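Household Tasks Program: Progress Report for the Second Funding Period
Prepared by Capucine Hamel for Jacqueline Sabatier, Osura Fund

Dear Jacqueline,

Thank you for your patience with this one. I know you were hoping to have it at the start of August, and I kept putting it off because the last set of runs was going well and I wanted the numbers in it. They are in it now, along with one or two that are less flattering, and I hope you'll read those in the same friendly spirit as the rest.

When we last wrote, the question you had put to us was a plain one: can a machine do an ordinary chore, in an ordinary room, well enough that a person would let it carry on? We had proposed to answer it for 30 chores. We have now collected demonstrations for all of them, 1842 in total, and trained and tested on seven. Of those seven I would say two are good, three are promising, and two are giving us real trouble (more on those below, I'm afraid).

Where the work happens

You asked at our last call whether we were still working in a quiet corner with everybody else sent away, and I'm happy to say we gave that up early in the period. Gwenaël Chauvin felt strongly that a chore learned in silence isn't much use to anyone, and he was right. Demonstrations are now done by hand with the grippers while the rest of the floor gets on with its day, with people at their desks and people talking and all the comings and goings you would expect.

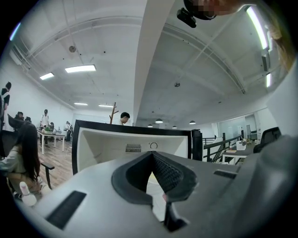 The open-plan floor during a working session, with colleagues at and near the tables.

It has made the data messier and the early results worse, and I would still do it again. The first models trained on the quiet recordings did lovely work until somebody walked by. The newer ones hardly seem to mind. Solène Delorme reran the old wiping task with both, on the same table and with the same cloth, and the newer model finished every attempt while the older one stopped and waited whenever a person came near.

What is going well

Wiping a table and putting light things back in a box are the two I would call good. Neither is glamorous, but they are the sort of small job that eats up the end of a day, and the machine does them at a steady pace without needing to be set straight. It is slow, I should say. A person clears the same table in a fraction of the time and carries on a conversation while doing it. We haven't tried to speed it up yet, and the Modside arm we are using would let us go somewhat faster if we wanted to.

Folding small cloths, sorting cutlery and hanging things on hooks are coming along. Aurélien Maillard has taken on the hooks, and he has become very attached to them. His view is that the hook itself is easy and the loop is the hard part, and he has asked for more recordings with different straps and collars. We'd like to give him those in the next period.

What is not going well

The two troublesome chores both involve reaching inside something. One is taking items out of a deep cupboard and the other is working in and around appliances: opening them, wiping inside, taking things out, shutting them again. I had thought these would be middling tasks, and I was wrong. Everything that makes an open table easy is missing. The light changes as the hand goes in, there are edges on every side, and so much of what's in there is white plastic against more white plastic, with vents and ridges and little brackets that matter a great deal if you bump one.

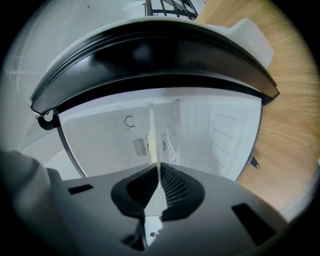
A person handles all this by feel, of course, and corrects a wrong angle before noticing it was wrong. Our model has no such habit. It tends to come in at a good angle, touch a side, and then push on as though the way were clear. In the last round it completed 6 of 30 attempts at the inside wipe, and I would call several of those six lucky. Gwenaël believes slower demonstrations with more deliberate small corrections will help, and Solène would sooner add a touch sensor to the fingers. We have agreed to try the demonstrations first, as they cost us only time.

Money and the next period

Spending is in line with the plan, except that the replacement finger pads from Clovetti came to more than we allowed for. We covered that from the travel line. The evaluation visit to Nyamweya has moved to the next period at their request, and the funds for it are untouched.

For the coming months we would like to leave the two good chores alone, finish the three promising ones, and put most of our hours into the insides of things. I'd also ask whether you would be comfortable with us testing fewer new chores than planned so that these can be done properly. Could you let me know before we book the next sessions? The detailed results tables are in the annex, and Solène is glad to walk anyone through them.

With warm thanks from all of us,
Capucine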